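Search the notebook
Search
5/16/26

Glue and finish notes, carrying on from the December page

Right, back to the varnish question. I've finally got through the tin of Jatley that Hamish Moffat left on the shelf and I can say I don't love it. It goes on beautifully, smells of pear drops, and then sits there tacky for ages while every bit of fluff in the building makes a beeline for it! The Tosh is duller to brush (thin, a bit watery, wants to run down the edges) but I could handle the test pieces the same afternoon and sand them before tea. So Tosh for anything small, Jatley for things that can be left well alone in the back.

Test pieces this time were offcuts of beech and lime, 12 of each, all rubbed down with the same paper and wiped with a damp rag the night before to raise the grain. I skipped the rag on three of the lime ones by mistake. They came up furry as a peach after the first coat and I had to go back over them, so that's me told. Beech didn't seem to mind either way.

Davina Mowat asked me to look at pale woods as well, as she wants the next batch of trays left as near bare as we can get away with. My worry is yellowing. The Jatley has already gone slightly honey-coloured on the lime, and on something as light as maple it would show a mile off, particularly along the joins where a bit extra always collects. I'd sooner try a wax first - the Ustia paste, buffed hard - and see how it copes with mucky hands.

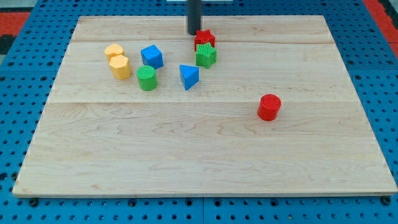
Glue, second go

Switched to Jokar for the edge joints. Longer open time than the old stuff, so I'm not flapping about with clamps and swearing. I made up a panel from five strips, left it overnight, then planed it flat in the morning with hardly any tear-out. One joint had a starved patch at the end where I'd wiped off too much (old habit). I snapped that strip off over the bench edge to see what it would do, and the wood gave before the glue did everywhere except that patch.

Squeeze-out is still a pain. If you leave it until it goes rubbery it peels away with a scraper in one long string, very satisfying, but go ten minutes too long and it takes wood with it. Wet wiping just smears it into the grain and you get pale blotches under the finish. Davina swears by masking tape either side of the joint, and I'll give that a try on the next panel.

To do: order 8 more sheets of the fine paper, clean the good brush properly, ask Hamish whether he wants the last of his Jatley back.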